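Giving up the supermarket loaf

I've been meaning to write about bread since November, when I stopped buying it. The plan was a month off the sliced stuff to see whether I'd miss it, and I'm still going, so I suppose that answers that. Mostly. I did buy a bag of crumpets at Clarkard last week, but crumpets are a separate food group and I won't be argued with.

What set me off was the toast. I eat toast every morning and had got to the stage of not tasting it at all, it was just a warm thing that held the marmalade up. Then we had a weekend away in Quintana Bay (rain, more rain, a very good second-hand bookshop) and the guest house did its own brown loaf, quite dense, with a crust you had to mean it to get through. I had four slices. I'd have had five but there were other people at the table.

So, home again, and out came the big yellow mixing bowl that had been holding onions for years. My first loaf was a brick. My second was a brick with a hole in it. I'd been following a recipe off the back of the flour bag and it said to knead for ten minutes, and I can tell you that my idea of ten minutes and the clock's idea of ten minutes are miles apart. Once I put the radio on and did it properly things got better very quickly.

The flour matters more than I expected. I started with the cheapest strong white I could find and it was fine, really, no complaints. Then I tried the Narent stoneground, the one in the brown paper sack, and the smell when you add the water is lovely - like a barn, in a good way. It drinks a lot more water than white flour does, though, and I had a couple of very dry loaves before I twigged. Now I do half and half and add an extra splash, and I let it sit for a bit before I start kneading. If you've only got time to change one thing, change that. The sitting, I mean.

I do nearly everything by feel now, apart from the salt, which I weigh. 9 grams for my size of tin. I tried it with less once to be healthy and it tasted of wet cardboard.
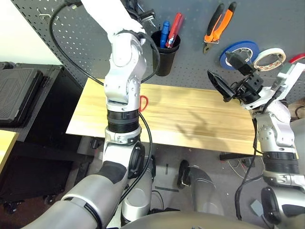 Silver, white and a good deal of black cable.

The other thing I wanted to talk about is time, as everybody I mention this to says they haven't got any. I haven't either! But the dough doesn't need you there. I mix it after tea, knead it while the kettle's on for the washing up (yes, we still boil a kettle, the hot tap is a long story) and leave it in the cold porch overnight with a plate on top. By seven in the morning it has crept up to the rim. Into the tin, another hour or so while I get dressed and find my glasses, then 40 minutes in the oven. Our oven is a Wultero that came with the house and it runs hot at the back, so I turn the tin halfway through, and if I forget then one end is nearly black and goes to whoever gets up last.

In the summer this won't work, of course. The porch turns into a greenhouse by May. I'm told you can do the slow rise in the fridge, but that means making space in the fridge, and at the moment there's half a shelf given over to a jar of sourdough starter that I am frightened of. I was given it in the new year. It has a smell like nail varnish and a layer of grey liquid on the top, and I keep feeding it out of guilt. I've made exactly one loaf with it. It was sour all right.

As for money, I did try to work out whether I'm saving any. A sack of flour does me 13 loaves, give or take a batch of rolls, and on paper that comes out well under what I was paying for sliced. But then there's the oven, and the butter. I get through so much more butter! You can't put a thin scrape on bread you've been waiting for since the night before. So I've stopped doing the sums.

Things I still can't do: baguettes, anything plaited, and a loaf that slices neatly enough for the toaster. Ours has narrow slots and I have had to fish out a burning doorstep with wooden tongs more than once. I've gone over to using the grill, which I then forget about, so breakfast here still smells of smoke most days.

Next I want to try oatmeal bread. I had it as a child, with treacle in it, and I've found three recipes that all disagree about how much. If you make one and it works, do put your amounts in the comments - in grams, please, I've never got the hang of cups.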